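Aug 13, 2021

Nuwan Gazi has spent 14 years working with homeowners who have fallen behind, first on the collections side at a servicer and now as a housing counselor in Huanca. Most of the calls he gets this summer are from people whose forbearance is about to run out.

"They think the skipped payments are all due the day the plan ends," Gazi said. "They read one line in the letter and stop reading. For most of the loans I see, a lump sum is only one of the choices, and hardly anyone picks it." 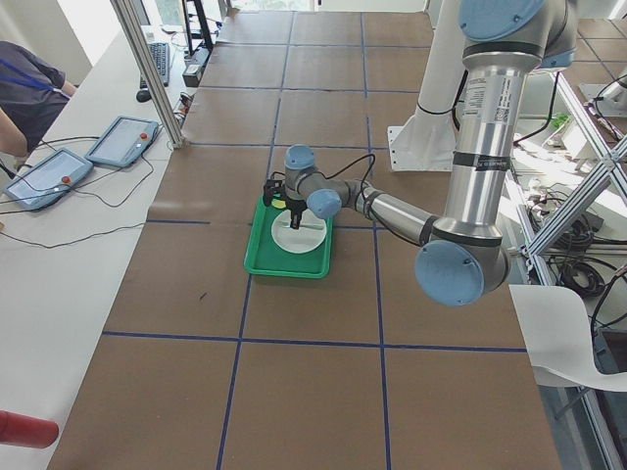

The more common choice among his clients is a deferral, where the missed payments are moved to the end of the loan and come due when the house is sold or refinanced. The monthly payment stays close to what it was before. Gazi said the part that surprises people is escrow. Taxes and insurance went on being paid while the owner was paying nothing, and the shortage has to be made up.

"So the payment goes up a bit and they call me and say the servicer lied. Usually it's the escrow analysis. I tell them to ask for it in writing and bring it in."

He had 37 files open when we spoke in July. Two of them involved loans that had changed servicers in the middle of a plan, and those take the most time.

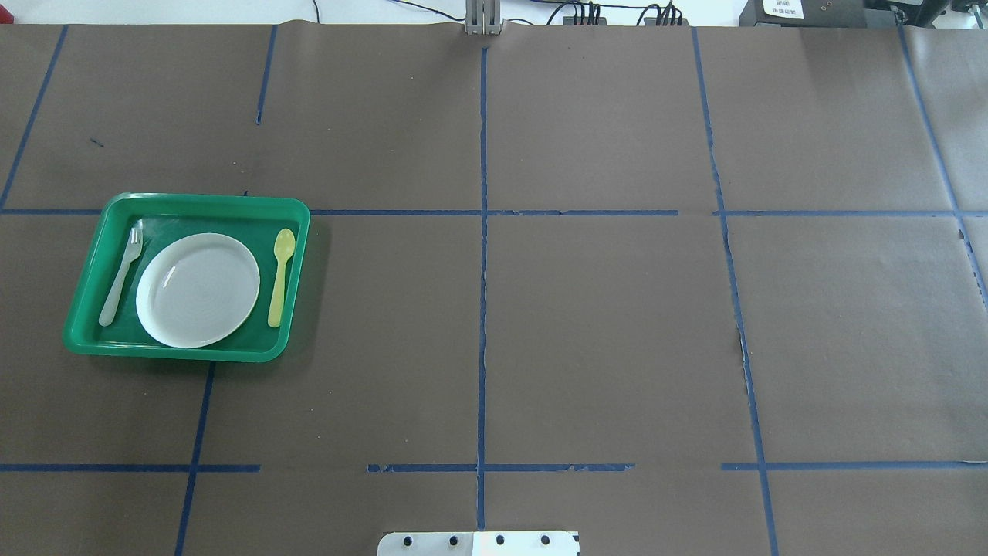
"The new company doesn't always have the agreement," he said. "If you kept your copy, it's a phone call. If you didn't, it can be weeks, and in the meantime you're getting late notices."

Jayson Panganiban went through that this spring. He owns a two-bedroom house on the Florel side of town and stopped making payments after his hours at a print shop were cut. His plan was agreed over the phone, and the letter came later.

"I had the letter in a kitchen drawer," Panganiban said. "I almost threw it out when I was cleaning. Nuwan had me scan it and send it twice."
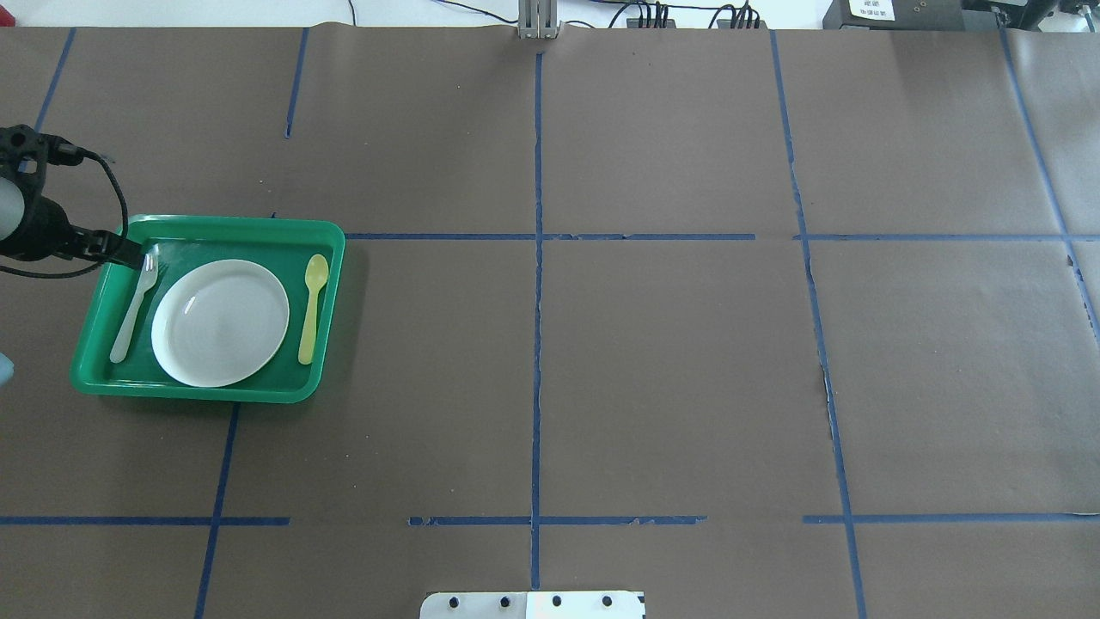
The new servicer accepted it, and his deferral was approved some 30 days after he applied. He is back to full hours and has made every payment since. He said he would have called sooner if he had known counseling was free.

"I thought it was going to be a sales pitch – somebody wanting me to refinance. It was mostly going through papers."

Gazi does not tell every client to keep the house. Some have enough equity to sell and pay off everything they owe, and he said it is better to have that talk before a foreclosure filing than after one. He asks about income first, then the other debts, and leaves the loan for last.

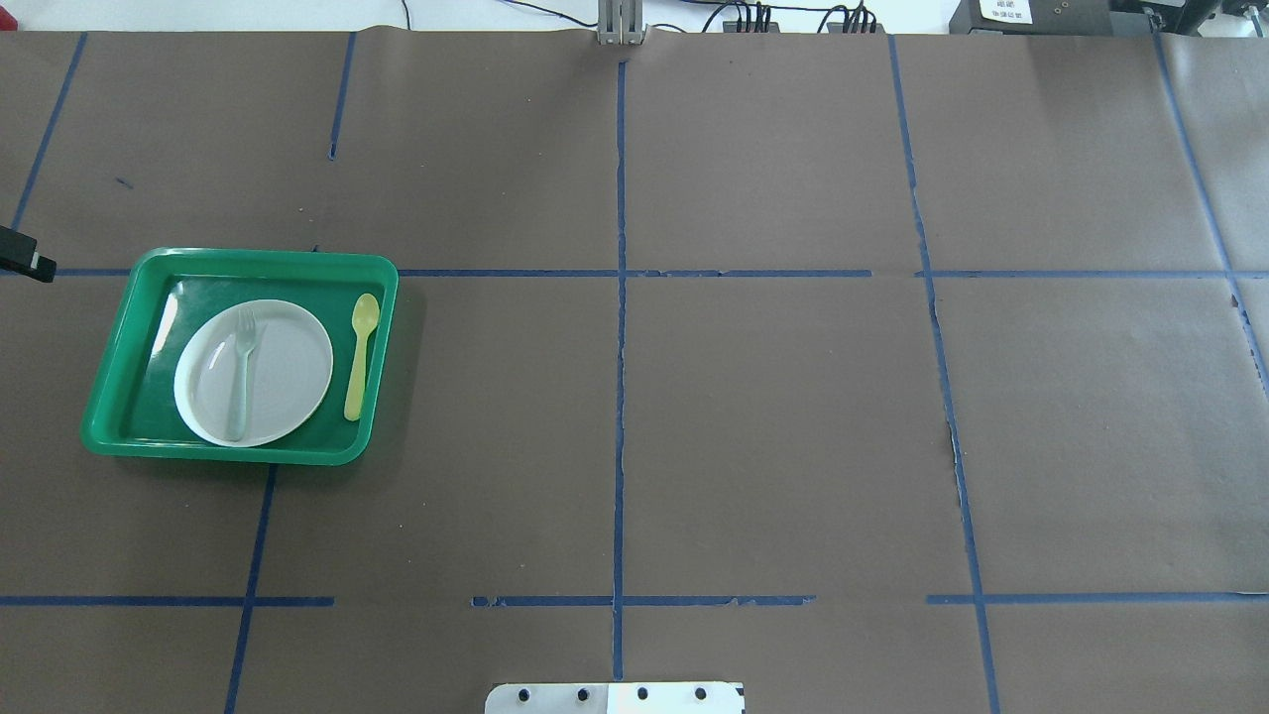 What to bring to a first appointment

Gazi asks for the latest mortgage statement, any letter about the forbearance, two recent pay stubs and the most recent tax return. People who are self-employed should bring bank statements as well. He would like to see unopened mail from the servicer too.

"Bring it all in a bag if you have to," he said. "I've got a letter opener."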